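Zamier Bench Mat, Large

By Libor Štefanec
October

The Zamier is a mat. It goes on a table and stays there, and if that sounds like a thin basis for a product page, you have not yet chased a size 4 screw across a kitchen floor on your knees.

We make it in one color, dark green, after a spring in which we also made it in orange and sold two. It measures 900 mm by 600 mm, so it fits the sort of desk people have and hangs off the sort of desk people wish they had. Thickness is 4 mm. The surface is a firm rubber with a little give, and the back is a softer rubber that grips wood, glass and most laminates. It doesn't grip a tablecloth. Take the tablecloth off.

Along the back edge there's a shallow tray, molded in, for whatever you've just unscrewed. The previous version had a tray on both sides. Left-handed customers liked it and everyone else put their coffee in it.

Heat: you can rest a soldering iron's stand on the mat all day. You can't rest the iron on it. The surface is good to 200 degrees Celsius for short contact, and a hot iron is well past that, as the corner of our own office mat will confirm.

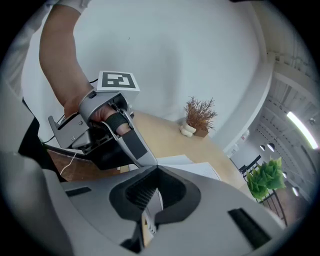

A hand tool with a grey finger and a dark pad on its inner side.

Cleaning is soap and warm water. Wood glue peels off once it dries, which some of our customers describe as the best part of the hobby. Super glue doesn't peel off. Permanent marker lives up to its name.

The mat ships rolled in a tube and will sulk for a day or two after you unroll it. Lay it face down with a few heavy books on the corners and leave it alone. Ironing it has been tried. Please don't send us the pictures.

If 900 mm is too much mat, the Teker is the same rubber cut to 315 mm by 200 mm, with no tray and fewer opinions. It suits watch repair, fly tying and people who share a desk with someone who minds. The two can sit next to each other without a visible gap, provided you buy them in the same year. The green drifts a bit between batches and we've stopped arguing with the factory over it.

Orders placed before noon on Wednesday go out that same afternoon. Orders placed after noon on Wednesday go out when the van comes back.

Returns are fine within a month, rolled, in the tube. Folded mats stay folded, and so does our position on refunding them.

Related items
Teker Bench Mat, Small
Kollár Parts Tray with Lid
Celard Clamp Lamp
Zamier Replacement Tube

Contact us | Copyright Zamier | Back to top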